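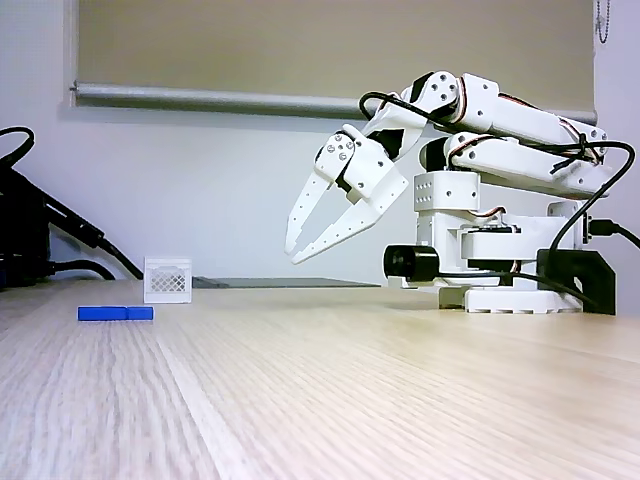
*Fig. 1. A white jointed arm over a light wooden tabletop, the two fingers held slightly apart.*

# Week 4: Why your meeting point is never in the middle

Okay, levers and load paths were last time, so if you missed that, grab the notes from someone before you try the problem set. This week is tolerances, and I'll warn you now that it's my favourite topic in the whole course and I go on a bit.

Start with the word itself. When a drawing says a shelf pin hole is 28 mm from the edge, no shop on earth drills it at 28 mm. They drill it near 28 mm, and the tolerance is the agreement about how near. That's a contract between two people who may never meet! The person drawing gives up perfection, the person cutting gives up freedom, and the part ends up somewhere in the band.

## Stack-up

Say you're building a run of cabinets along a kitchen wall (I did this in my own place in Midbridge, and I'm still finding out what I did wrong). The wall is 2,285 mm long. You order the cabinets to fill it exactly, each one allowed to be a millimetre over or under. One cabinet, fine. But put five in a row and your worst case is five millimetres over, and a wall doesn't give you five millimetres. This is why every sensible kitchen has a filler strip at one end. The strip is where the errors go to live.

Worst-case stacking is just adding:

- total tolerance = t1 + t2 + t3 + ... 

The statistical version, root sum square, assumes the errors are independent and centred, so some of them cancel:

- total tolerance = √(t1² + t2² + t3² + ...)

For our five cabinets that gives you a bit over 2.2 mm instead of 5. Much cheaper to build to, and most of the time you'd get away with it. Please read the word *independent* twice, though. If all five came off the same saw with the same fence set a hair wide, they're all wide together and root sum square has told you a comforting fib.

## Datums, or where are you measuring from?

Mateja Petkov came in to talk to last year's group about fitting out shops, and the part that stuck with me was her rule for marking out: pick one end, hook the tape there, and leave it there. Take a row of coat hooks. If you measure each hook from the one before, you carry every little pencil error along with you. If you measure them all from the same end, each hook has only its own error. Same tape, same pencil, same wall, far better row of hooks.

On a drawing, those two approaches are *chain* dimensioning and *baseline* dimensioning. Chain is the right choice when the gap between neighbours matters most (a hinge pair, for instance, where the two holes have to suit the hinge and the door couldn't care less). Baseline is for when position along the whole thing matters.

## Fits, quickly

Clearance: always a gap. Interference: always a squeeze. Transition: could go either way, depending on which two parts you pull out of the bin. We'll do the tables properly in November, so for now I just want you to be able to look at two toleranced sizes and tell me which of the three you've got.

## For the tutorial

1. Work out both stack-ups for a bookcase with six spacers of 300 mm, each ± 0.5 mm. Bring your working.
2. Redraw the Dakent bracket from the reader with baseline dimensions. Which hole improves the most?
3. Find something at home that's adjustable and sketch it: a slotted hole, a levelling foot, a cupboard hinge with the three little screws. What error is it there to swallow?

Reading is the tolerances chapter in Mujić, up to page 153. Skip the bit on gauges unless you're keen. Tutorial starts at 2 pm, and bring a calculator with a square root button.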